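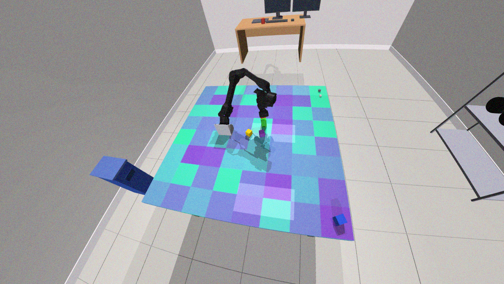
¿Cuánto tiempo conviene conservar los recibos y contratos de una vivienda?

Depende del documento: los recibos de suministros pueden retirarse al cabo de unos años, mientras que la escritura, las pólizas en vigor y las facturas de obra deben guardarse mientras se mantenga la propiedad.

09/02/2020

La presente entrada retoma una materia que este blog había dejado pendiente desde el mes de mayo, cuando se publicó la relativa a las garantías de los electrodomésticos. Varios lectores solicitaron entonces un criterio general para ordenar el archivo doméstico. El que se expone a continuación es el que aplica quien suscribe en su propio domicilio, y no pretende sustituir el asesoramiento profesional en los casos que lo requieran.

El punto de partida fue poco ejemplar. Al trasladar el despacho a la habitación interior se localizaron más de 1000 hojas repartidas entre cajones, sobres y dos maletas en desuso. Había extractos bancarios por triplicado, instrucciones de aparatos desechados hacía tiempo y una correspondencia completa con la compañía Tarnel acerca de una lectura errónea del contador. Faltaba, en cambio, el certificado de la caldera, cuyo duplicado costó 61 euros y una mañana de gestiones.

Clasificación adoptada

Se establecieron cuatro grupos. El primero reúne la documentación permanente: escrituras, títulos académicos, libro de familia, testamento y certificados de estado civil. Se conserva en original, dentro de una carpeta rígida, y no sale de la vivienda salvo requerimiento expreso.

El segundo comprende los contratos vigentes. Cada contrato se archiva con su última modificación y con la comunicación de tarifas correspondiente. Al extinguirse la relación, el expediente pasa al tercer grupo.

El tercero es el de la documentación sujeta a plazo. En él figuran las declaraciones fiscales y sus justificantes, los extractos, las nóminas y los recibos. En la portada de cada carpeta se anota a lápiz el año en que podrá revisarse. Se recomienda comprobar los plazos aplicables en el lugar de residencia, dado que difieren según la materia y han sido objeto de reformas.

El cuarto, de carácter más modesto, recoge manuales y garantías. La garantía se grapa a la factura de compra y ambas se introducen en una funda transparente. Los recibos en papel térmico merecen una cautela adicional: palidecen con rapidez y han de fotocopiarse en el mismo mes de su emisión.

Del material de oficina

Las carpetas empleadas son del modelo Prundwood de lomo ancho, adquiridas por la única razón de que caben en la estantería disponible. Los separadores de la casa Holix resultaron demasiado estrechos para las fundas y hubo de prescindirse de ellos. El desembolso total ascendió a 155 euros, cantidad que incluye una destructora de papel Tapley de segunda mano, ruidosa y suficiente. Cabe advertir que no admite grapas, extremo que el vendedor omitió.

De las copias digitales

Se ha optado por digitalizar únicamente los grupos primero y segundo. Los archivos se nombran comenzando por el año, seguido del asunto y de la entidad emisora, sin tildes ni espacios. Una copia permanece en el ordenador y otra en un disco externo depositado en casa de un familiar. La copia digital facilita la consulta, pero numerosos trámites siguen exigiendo el original, por lo que en ningún caso se ha destruido un documento permanente tras su digitalización.

Revisión anual

La revisión se efectúa una vez al año, concluida la campaña fiscal, y ocupa una tarde. Se retiran los documentos vencidos, se actualizan las portadas y se comprueba que el disco externo abre correctamente. Los papeles con datos personales se destruyen; los restantes se llevan al contenedor de reciclaje.

Queda por resolver la cuestión de la correspondencia privada, que no se ajusta a ninguno de los grupos descritos y permanece, por el momento, en una caja de zapatos sobre el armario. Los lectores que dispongan de un método contrastado para su conservación pueden remitirlo mediante el formulario de contacto.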